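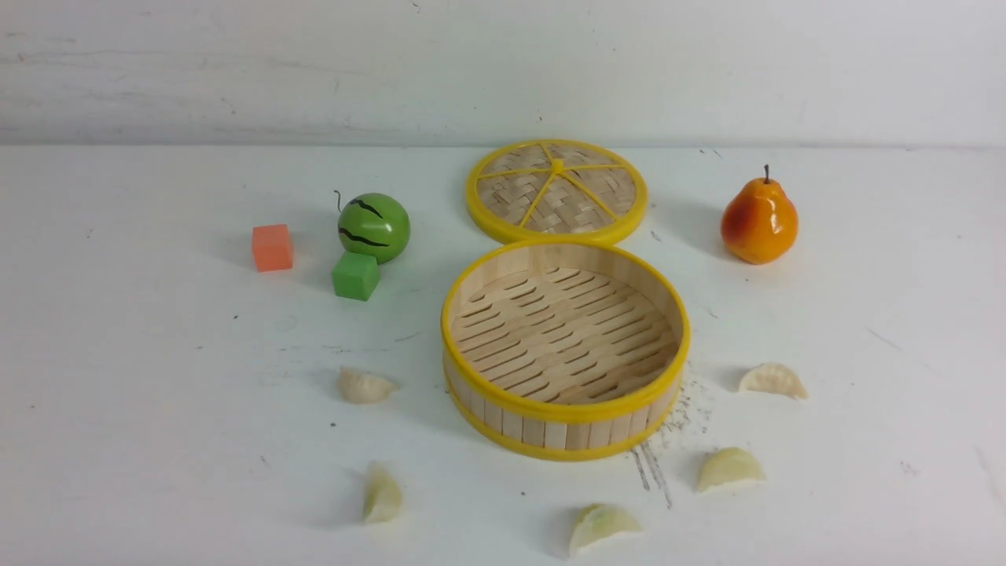
An open bamboo steamer basket on a white tabletop

Sunday Dumpling Club – your questions, my answers

I get the same handful of emails every time I open bookings, so I've put the answers on one page. If yours isn't covered, write to me and I'll add it when I next sit down with a cup of tea.

Do I need to have cooked dumplings before?

Not at all! Most people who come have only ever eaten them. I start with the dough, then the filling, then the folding, and the folding is where everyone goes quiet for a bit. My own first batch opened up in the pot and I ate it as soup (quite good soup, as it happens).

Where are you?

Osbridge, above the old bakery on the corner. The door is green and it sticks, so give it a shove. The bus stops right outside but the service is thin at weekends, and I'd check the times home before you set off.

What time does it start and finish?

Doors open at half past ten, hands in flour by eleven. We eat at about one and people drift off after that. I won't chuck you out until three.

How much is it?

£40 a head, and that covers all the ingredients, lunch and as much tea as you can hold. Bring a friend and you each pay the same, sorry – I did try a discount and the sums went horribly wrong.

Can you cater for vegetarians?

Yes, always. There's a cabbage, mushroom and glass noodle filling that I make every single time, and Adesuwa Okeke, who teaches with me, does a spicy sweet potato one that I'd happily eat cold out of the bowl. Vegan is fine too, the dough is only flour and water.

What about gluten?

This is the one I have to say no to. There is wheat flour in the air, on the door handles and in my hair, and I can't promise you a safe lunch. I've been playing with rice flour and tapioca starch wrappers at home but they still crack when I pleat them.

How many dumplings will I make?

I aim for 30 each. Fast folders get there early and start on their neighbour's. You can take home whatever you don't eat, so bring a tub with a lid that really shuts.

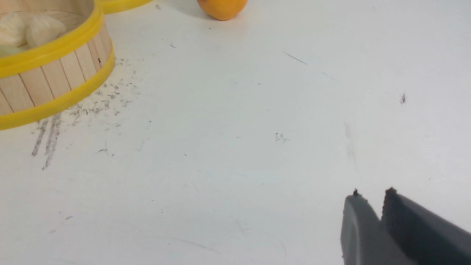 Cooked ones keep in the fridge until the next day. Raw ones need to go in the freezer on a floured tray, spaced out so they don't touch, and once they're hard you can tip them into a bag. Cook them straight from frozen and give them a few extra minutes. Please don't thaw them first, they turn to glue.

Do I have to buy a bamboo steamer?

No. A metal one works, and so does a colander over a saucepan with a lid on. I like bamboo because it soaks up some of the steam and you get fewer drips on the tops. If you do buy one, measure your pan first! Sushil Malhotra came back to his second class with a steamer as wide as a bicycle wheel and had to borrow a pan from his sister.

How do I stop them sticking?

Cabbage leaves or baking paper with a few holes poked in. Leave a finger's width between dumplings as well, they swell more than you'd think.

How do I wash a bamboo steamer?

Hot water, a soft brush, no washing-up liquid. Then leave it somewhere airy until it's dry all the way through before you put it in a cupboard. If you get a bit of mould, scrub it with vinegar and steam the basket empty for ten minutes.

Can I bring my kids?

Over-eights are welcome with a grown-up. Younger ones get bored at the resting-the-dough stage, and I can't say I blame them.

Do you sell vouchers?

I do, and they get very popular in December. Email me a name and I'll post a card. They last a year, but if yours has run out, ask me nicely.

What if I have to cancel?

Tell me by the Thursday before and I'll move you to another date. After that I'll have bought the pork, so I keep the fee unless someone on the waiting list can take your place.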